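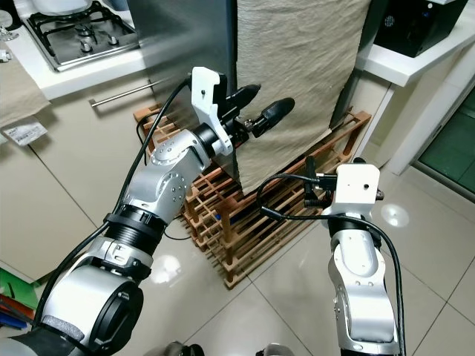 机器人怎么学会收毛巾

你会收毛巾，大概是看家里人做过，自己也试过几次。机器人学这件事，步骤要多得多。

下面讲的是达莫（Damo）少年机器人社的一个项目，社里的学生要教一台双臂机器人整理布。带队的是卡文达·赫拉特老师，写程序的小组由迪拉尼·豪拉德负责。参加的学生一共有20人，最小的读四年级。

一、为什么选布

刚开始，很多同学想教机器人搬积木。积木是硬的，拿起来是什么样，放下去还是什么样。布不一样。你捏住一个角，其余的部分会垂下来，会起皱，有时还会叠在一起。同一块布扔到地上两次，两次的形状都不相同。

所以在机器人眼里，布是一种很难的东西。赫拉特老师说，难一点没关系，只要把任务分小。于是大家把“收毛巾”改成了更小的任务：把搭在木架上的布取下来。

二、手臂和夹爪

人的手臂有肩膀、手肘和手腕，可以弯，也可以转。机器人的手臂也是一节一节的，节与节之间是关节。项目里用的这种手臂是银色金属的，关节的外壳是圆的，上面有很多小螺丝孔。关节里装着电机，电机一转，后面那一节就跟着动。

手臂的最前面是夹爪，相当于机器人的手。左边那只夹爪有两根黑色的手指，指头尖上包着橡胶。橡胶不容易打滑，抓布的时候，光滑的金属手指容易让布溜走。

手臂外面还有黑色的电缆，弯成一个大弧。电缆要留得长一些，如果绷得太紧，手臂一伸直就会拉到它。每次开机前，值日的同学都要先检查电缆有没有缠住东西。

三、机器人怎么知道布在哪里

机器人用摄像头看。摄像头拍到的画面，到了电脑里就是一大堆数字，每个小点的颜色都用数字表示。程序要从这些数字里找出哪一块是布，哪一块是架子，哪一块是地板。

厨房里做这件事不容易。米色的布后面是橙棕色的细木条，地上铺着米色的瓷砖，瓷砖很亮，会反射灯光。布和地板的颜色接近，程序就可能分不清楚。地上的亮点也会捣乱，程序有时会把它当成一样东西。

你可以自己试一试：眯起眼睛看一件白衬衫放在白床单上，找一找衬衫的边在哪里。机器人碰到的就是这种麻烦。

四、怎么教

教的方法叫“示范”。一个同学操作控制器，带着机器人的手臂把动作做一遍，电脑把每个关节转了多少、摄像头看到了什么，全部记下来。做完一遍，把布重新搭好，再做一遍。

第一轮，小组做了30遍示范，删掉了一遍，因为那一遍里电脑忘了开始记录，剩下29遍可以用。然后让程序去学这些记录，找出“看到这样的画面，就该做这样的动作”的规律。

布不能每次都搭在同一个地方。要是每次都一样，机器人就只会去那一个位置抓，布往旁边挪一点，它就抓空了。所以每遍示范之前，同学们会把布往左或往右移一移，有时搭得高，有时搭得低。

五、失败的时候做什么

每次试验都要写记录，失败的也要写。记录本上有3栏：布是怎么搭的，机器人做了什么，下次改哪里。

最常见的失败是夹爪停得太早，离布还差一点就合上了。还有一种是抓到了布，也抓到了木条，手臂往上一抬，架子跟着晃。碰到这种情况，要马上按红色的急停按钮，让手臂停下来，再慢慢松开。

六、安全规定

手臂动的时候，人要站在黄线外面。长头发要扎起来，袖子要卷好。要捡掉在地上的东西，先喊“停”，等操作的同学回答“停好了”，再走过去。

七、几个词

关节：手臂上能转动的地方。
夹爪：手臂最前面用来抓东西的部分。
示范：人先做一遍，让机器人照着学。
急停：让机器人立刻停止的按钮。

接下来，小组打算换一块更厚的布再做一轮示范，记录本由迪拉尼保管，想看的同学可以找她借。

2026年9月19日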